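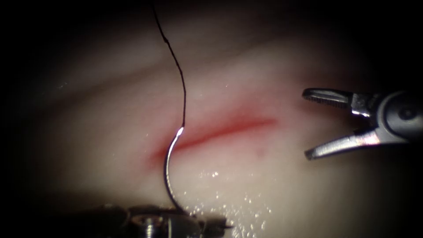
짧은 절개의 봉합: 바늘과 실을 다루는 순서
발표자 노트

2022년 7월 23일
글: Joonas Koivisto

인쇄하기 | 이메일로 보내기

시작

인사는 짧게 한다. 좌석은 145석이고 뒤쪽에서는 바늘 끝이 잘 안 보이니 앞자리로 당겨 앉아 달라고 부탁한다. 슬라이드는 8장, 질문은 마지막에 받는다. 다만 용어를 모르겠으면 중간에 손을 들어도 된다고 말해 둔다.

오늘 다루는 범위는 곧고 짧은 절개 하나를 단속 봉합으로 닫는 일이다. 연속 봉합과 피하 봉합은 1월 Clirindale 강의에서 했으므로 다시 하지 않는다. 그때 자료가 필요한 사람은 접수대에 이메일을 남기면 된다.

1. 절개를 먼저 본다

바늘을 잡기 전에 절개의 방향을 확인한다. 화면의 절개는 가늘고 곧으며 약간 비스듬하다. 왼쪽 끝이 낮고 오른쪽으로 가면서 올라간다. 양 끝이 어디인지 청중에게 짚어 준다.

초보자는 화면의 가로세로에 맞춰 바늘을 넣으려는 경향이 있다. 기준은 절개선이다. 선이 기울어져 있으면 바늘이 지나가는 길도 그만큼 기울어야 한다. 각 땀은 절개선에 직각으로 놓는다. (여기서 칠판에 선을 하나 긋고 땀을 직각으로 그린다. 비스듬한 땀도 옆에 그려서 당겼을 때 양쪽 가장자리가 서로 어긋나는 방향을 화살표로 표시.)

절개 주변이 붉게 번져 있으면 선의 실제 가장자리를 찾기 어렵다. 진한 선과 옅게 번진 부분을 구별해서 본다. 땀의 거리를 재는 기준은 진한 선이다.

2. 바늘 잡기

곡선 바늘은 중간에서 실 쪽으로 조금 치우친 곳을 잡는다. 실이 물린 끝부분은 잡지 않는다. 그 부분은 약해서 휘거나 눌리기 쉽다. 끝에 너무 가깝게 잡으면 조직을 통과할 길이가 모자란다.

지침기의 턱은 바늘과 직각이 기본이다. 턱의 맨 앞쪽으로 잡아야 바늘이 덜 돈다. 잡은 다음 바로 찌르지 말고 바늘이 흔들리는지 한 번 확인한다. 흔들리면 놓고 다시 잡는다. 다시 잡는 시간을 아까워하는 사람이 많은데, 비뚤게 들어간 바늘을 빼는 데 시간이 더 든다.

바늘에 흠집이 있거나 휘어 있으면 바꾼다. 손으로 펴서 쓰지 않는다.

3. 찌르고 돌리기

- 바늘 끝은 표면에 직각에 가깝게 댄다.
- 들어간 뒤에는 밀지 말고 바늘의 곡선을 따라 돌린다.
- 들어가는 점과 나오는 점은 절개선에서 같은 거리에 둔다.
- 양쪽의 깊이도 같게 한다.

네 번째가 제일 자주 틀린다. 한쪽은 깊고 한쪽은 얕으면 매듭을 묶었을 때 가장자리에 턱이 진다. 위에서 보면 간격이 고르게 보여도 그렇다. 지난번 강의에서 Väisänen 연습판을 옆으로 잘라 단면을 보여 줬더니 이해가 빨랐다. 이번에도 가져갈 것. 칼은 따로 챙긴다.

저항이 갑자기 커지면 멈춘다. 힘을 더 주면 바늘이 휘거나 조직이 찢어진다. 각도를 다시 보고, 안 되면 들어간 길로 되돌려 뺀다.

젖은 표면은 조명을 반사한다. 바늘도 반사한다. 반짝이는 점을 바늘 끝으로 착각하는 일이 있으니, 시선은 들어가는 점에 둔다.

(물 마시고, 여기까지 시간 확인. 늦었으면 4번의 실 종류 이야기는 뺀다.)

4. 실 당기기

화면의 실은 가늘고 검은색이다. 밝은 조직 위에서는 검은 실이 눈에 잘 띄어서 설명할 때 편하다. 색이 실의 재질을 말해 주지는 않으므로 포장의 표기를 읽는 습관을 들이라고 말한다.

실은 바늘이 나온 방향을 따라 천천히 당긴다. 위로 확 들어 올리면 구멍이 길게 늘어난다. 짧은 쪽 꼬리는 매듭을 묶을 만큼만 남긴다. 너무 길면 다음 땀에 엉킨다.

남은 실이 절개 위를 가로질러 놓이지 않게 한쪽으로 치워 둔다. Sistar에서 실습할 때 보니 두 번째 땀부터 첫 번째 실을 같이 찌르는 사람이 여럿이었다.

5. 매듭

첫 번째 매듭은 두 번 감는다. 그다음은 한 번씩, 방향을 번갈아 가며 감는다. 같은 방향으로만 감으면 매듭이 풀릴 수 있다. 가장자리가 맞닿으면 거기서 멈춘다. 조직이 하얗게 질리도록 조이는 것은 지나치다.

매듭은 절개선 위에 두지 않고 한쪽으로 옮긴다. 모든 땀에서 같은 쪽으로 옮긴다.

시연은 7분을 넘기지 않는다. 말하면서 묶으면 늦어지니 먼저 말없이 한 번 하고, 두 번째에 설명을 붙인다.

6. 연습에 대해

연습 횟수를 꼭 묻는 사람이 있다. 나는 Zullness 연습 패드로 1000땀을 기록해 가며 했고, 뒤로 갈수록 기록장에 '깊이 다름'이라고 적는 날이 줄었다. 내 경우가 그렇다는 정도로만 말하고 목표 숫자로 권하지 않는다. 하루에 몰아서 하는 것보다 짧게 자주 하는 쪽이 나한테는 맞았다.

패드는 사람 조직과 느낌이 다르다. 패드에서 잘 됐다고 바로 환자에게 해도 된다는 뜻으로 들리지 않게 주의. 지도자의 감독이 필요하다는 말은 빼먹지 말 것.

질문 시간에 나올 만한 것

바늘은 어느 쪽에서 먼저 넣는가: 움직임이 더 자유로운 쪽 가장자리에서 시작한다고 배웠고 지금도 그렇게 한다.

첫 땀을 끝에 놓는가, 가운데에 놓는가: 짧은 절개라면 둘 다 쓴다. 길이가 서로 안 맞을 것 같으면 가운데부터.

바늘을 떨어뜨렸을 때: 하던 일을 멈추고 찾는다. 찾은 다음 새 바늘을 쓴다.

나갈 때 연습판과 바늘은 앞 탁자로 반납해 달라고 안내한다. 바늘은 반드시 노란 통에.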